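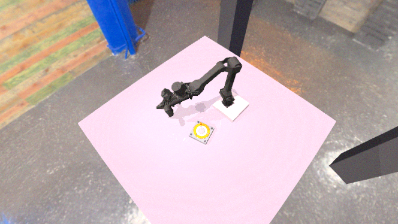 How Do Mapmakers Know How Tall a Hill Is?

Have you ever looked at a map and seen a tiny number next to the top of a hill? When I was nine I had a map of the hills behind our house in Ganska, and the number beside the biggest one was 1,677. That's feet above the sea. I remember staring at it and thinking, wait a minute, who measured that? Did somebody dangle a very long tape measure off the top?

I grew up and became a surveyor, so now I get to tell you! A surveyor is a person who measures land. We work out where things are, how far apart they are, and how high up they are. Today I want to talk about the high up part, which is my favorite.

Start with the sea

First we need a place to count from. If I say my bookshelf is six feet tall, I mean six feet up from the floor. For hills, the "floor" is the sea. But the sea goes up and down with the tides and the waves, so which bit of it do we use? People watched the water for years and years at the coast, wrote down how high it was over and over again, and worked out the average. We call that mean sea level. ("Mean" is just a math word for average. The sea isn't being nasty.)

Staircase steps

Now we have to get from the sea to the hill, and that might be a long way. The old way of doing it, and people still do it this way when they want to be really careful, is called leveling. It works like climbing a giant staircase.

You need two things. One is a level, a little telescope on three legs that looks perfectly straight ahead, never up and never down. The other is a staff, a tall ruler that a helper holds straight up.

Let's say the helper stands at a spot where we already know the height. I look through my telescope and read the number on the staff. Say it's five feet. So my telescope is five feet higher than the spot where my helper is standing. Then my helper walks past me, up the hill, and stands the staff on a new spot. I look again, and this time I read two feet. My telescope hasn't moved, so the new spot is only two feet below it. Five take away two is three. We've climbed three feet!

Then I pick up my telescope, walk past my helper, and we do it all over again. And again. On my very first big job, up the hill at Vudport, we did it 34 times before lunch. My boss was a man called Fabrice Fleury, and he made me say every number out loud twice – once when I read it and once when I wrote it down. I thought that was silly until I wrote a 6 where there should have been a 9, and we had to go all the way back down and start over. My feet hurt for two days.

Triangles to the rescue

What if there's a river in the way, or a cliff? Then you can use a theodolite (say it like this: thee-OD-oh-lite). A theodolite has a telescope too, but this one is allowed to tilt, and it tells you exactly how much it's tilting. If I know how far away the hilltop is, and I know how much I had to tilt my telescope to see it, I can draw a triangle and work out how tall the hill is. I never even have to put my boots on!

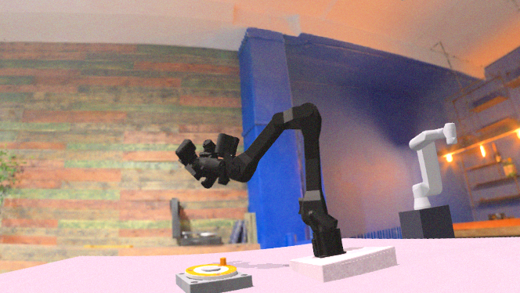
A black robot arm on a white base plate, with its gripper above a pink tabletop.

Asking the satellites

These days we have another helper, up in space. Satellites send out radio signals, and a receiver on the ground listens to several of them at once. It works out how long each signal took to arrive, and from that it figures out where it must be, including how high. A phone does this too, but phones can be wrong by quite a few feet when it comes to height. A surveyor's receiver can get it right to about the width of your thumb if it has a clear view of the sky. Under thick trees it gets grumpy, and then out comes my old level again.

Try it yourself

You can do some leveling at home or in the schoolyard. You'll need a friend, a yardstick, a clear plastic bottle half full of water with the lid on, and a small slope.

Lay the bottle on its side on top of a box or a stool at the top of the slope. Move it until the water makes a flat line along the bottle.

Ask your friend to stand the yardstick at the bottom of the slope.

Put your eye right beside the bottle and look along the line of the water. Which number on the yardstick does it point to?

Now measure how high the water line is above the ground where you are. Take that away from your friend's number and you've got the height of your slope!

Do it twice and see if you get the same answer. If you don't, do it a third time. Fabrice would.

Words to know

Mean sea level: the average height of the sea.
Staff: a tall ruler used for leveling.
Benchmark: a mark on a wall or a rock where somebody has already measured the height. There's one on the old bridge in Ganska, down low on the left side.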